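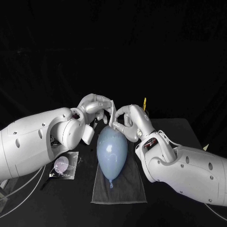 Plevbridge Community Rooms - Activities and Events Section

Home Bookings Rooms Safety Checks Forms Contact

Friday, June 16, 2023
By the Activities and Events Section
3 min read

Balloon table check, form 919

To be filled in for any session where balloons are blown up, tied, handled or wiped down on a table. Mark each line Yes, No or N/A and write a comment if the answer is No. The completed form goes in the Bretov Room folder.

Part A. Table and surroundings

1. Table steady, top free of splinters and sharp edges.
Yes. Checked along all sides by hand.

2. Table top clean and free of grit.
Yes. A dark top shows dust quite well, so look at it from low down before starting.

3. Balloon has something soft to rest on while the neck is being handled.
Yes. Grey towel, folded, in the middle of the table. Flat enough for the balloon to stand upright on it. Please fold towels this way for all sessions.

4. Backdrop hung clear of lamps and heaters.
Yes. Black fabric. Hem looked at as well, no trailing thread. The fixings were last tightened in May.

5. Cables kept out of walkways.
Yes, but check again after the tables are moved.

6. No food or drink on the balloon table.
No. A dark brown cup with a straw in it was on the table. Cups go on the side shelf. This was raised in May too and the sign is still not up.

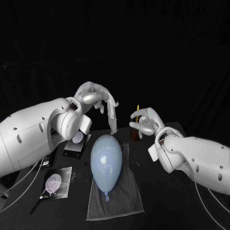

Item 6. Cup with yellow straw on the table, balloon lying on its side in front.

Part B. Balloons

7. Stock in date and stored out of sunlight.
Yes. One Grisine bag of 300, opened for this session. Bag to be folded over and clipped when put back.

8. Not over-filled.
Yes. The light blue one is egg-shaped, wide at the top and narrow towards the neck. A balloon that has gone swollen and tight right down to the knot should be let down or thrown away.

9. Neck pinched on both sides when it is drawn up. No pulling from one side only.
Yes.

10. Knot tied close to the body and not split.
Yes. Look at the knot itself, as small tears start there.

11. Burst pieces picked up straight away and put in a lidded bin.
N/A, none burst. Bin was in place - lid is stiff.

12. Allergy question asked at sign-in.
Yes. The sheet is by the door.

Part C. Cloths

13. Cloth soft and dry, with no zips, pins, buttons or stiff labels.
Yes. Thin cloth, checked both faces.

14. Cloth opened out before it is laid over a balloon.
Comment only. It bunches where it is gripped. Take hold of it nearer the corners and shake it out first. 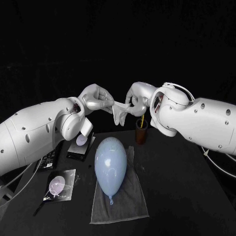

Item 14. White cloth held from both sides above the balloon, knot towards the front.

15. Used cloths kept apart from clean ones.
No. Both were in the McIver box. A second box is needed, with a label.

Actions

Item 6 - put up the drinks sign. Overdue.
Item 15 - second box for used cloths.
Item 11 - oil or replace the bin lid.

Failed items: 2. Session allowed to go ahead once the cup had been moved. Next check to use this same form, and bring a pen as the one on the string has run out.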